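El Vilela estrena torneo juvenil en mayo y me hace muchísima ilusión contároslo

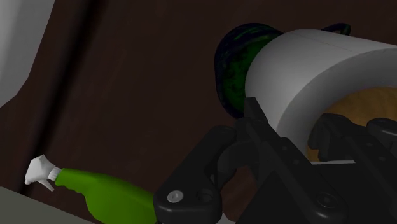
Rollo de papel blanco, tumbado y con el canutillo de color cartón a la vista. Imagen generada por ordenador.

Nota de prensa del Club Deportivo Vilela

Hola a todos y a todas. Me llamo Kidus Bogale, llevo la sección juvenil del Vilela y esta vez me ha tocado a mí escribir la nota (lo normal es que lo haga la gente de la oficina, que redacta bastante mejor que yo, así que paciencia). Vengo a anunciar que en mayo organizamos la primera Copa Hornska, un torneo de fútbol sub-17 con 18 equipos, y que se juega entera en nuestra casa, en los dos campos del complejo de Ferngate.

¡Por fin! Llevábamos tiempo dándole vueltas. El año pasado estuvimos a punto de anunciarlo y nos quedamos sin el segundo campo por las obras del drenaje, que se alargaron lo suyo. Ahora el césped está como tiene que estar, los focos nuevos ya funcionan y me he quedado sin excusas para seguir aplazándolo.

Os cuento el formato, que es lo que más me preguntan los entrenadores cuando me llaman. Hay seis grupos de tres. Cada equipo juega dos partidos en su grupo, y pasan a cuartos los seis primeros y los dos mejores segundos. Los encuentros de grupo son de dos partes de 25 minutos; de cuartos en adelante subimos a 35 por parte. Si un cruce acaba en empate vamos directos a los penaltis, sin prórroga, que son chavales y el calendario va apretado. Los cambios son libres en la fase de grupos y se limitan a siete en las eliminatorias.

Sobre los desempates ha habido algo de debate, lo reconozco. Yo quería que contara primero el resultado entre los equipos implicados y después la diferencia de goles, y así ha quedado. El cuerpo arbitral nos pidió además que las tarjetas puntuaran como último criterio antes del sorteo, y me pareció estupendo.

El torneo lleva el nombre de Hornska, la empresa de material deportivo que pone los balones, los petos y los trofeos. También entra Zetedus, que se encarga del seguimiento en directo: resultados, alineaciones y clasificación se podrán consultar desde el móvil según vayan acabando los partidos. La final la retransmitimos con comentarios, y he pedido que no me pongan a mí el micrófono porque grito mucho.

En cuanto a nuestro equipo, vengo contento. El juvenil del Vilela ha hecho una temporada irregular (arrancamos fatal, con tres derrotas seguidas que todavía me duelen) pero desde el invierno el grupo es otro. Defendemos más arriba, sacamos el balón jugado y en los córners hemos dejado de sufrir. ¿Favoritos? Pues no lo sé, vienen canteras muy serias y alguna nos ha ganado con claridad en amistosos. Lo que sí puedo prometer es que vamos a ir a buscar los partidos desde el primer minuto. La lista definitiva la daré la semana anterior, cuando vea cómo evolucionan los dos chicos que tengo en la enfermería, un lateral y un mediapunta con los que me encantaría contar.

Ahora, las entradas. La grada principal de Ferngate tiene 2,773 asientos y la abriremos completa para las semifinales y la final. En la fase de grupos el acceso es libre a los dos campos, sin entrada ni reserva, entráis y os sentáis donde queráis. Para las eliminatorias sí hace falta entrada, a precio simbólico, y hemos apartado 600 gratuitas para los equipos base de la comarca. Los clubes que las quieran tienen que escribirnos con el número de jugadores y un responsable adulto por grupo. Se darán por orden de llegada, así que no lo dejéis para el final, por favor, que luego me toca decir que no y lo paso mal.

Más cosas prácticas. Las puertas se abren a las 8:30 y el primer partido de cada jornada arranca a las 9:15. El aparcamiento junto al campo dos tiene 190 plazas y se va a llenar pronto; si venís en autobús, la parada de la entrada norte os deja a un paseo corto. Habrá bar durante toda la jornada, con bocadillos calientes a partir del mediodía. Las familias que viajan desde lejos pueden pedirnos la lista de alojamientos con los que hemos cerrado un precio especial.

Para los medios: las acreditaciones se solicitan por correo a la oficina del club, indicando nombre, medio y si necesitáis puesto con enchufe en la tribuna (hay pocos, aviso). Después de cada semifinal hablarán los dos entrenadores a pie de campo. El sorteo de grupos será en la sala de prensa de Ferngate a las 19:00 y podéis venir a cubrirlo; publicaremos la fecha en la web del club en cuanto confirme el último equipo, que está pendiente de cuadrar el viaje.

Y si lleváis un equipo sub-17 y os habéis quedado fuera, escribidme igualmente. Tenemos lista de espera, y aparte de eso estoy buscando rivales para los amistosos de pretemporada, en casa o fuera, me da lo mismo.

Un abrazo y nos vemos en la grada,

Kidus Bogale
Responsable de la sección juvenil
Club Deportivo Vilela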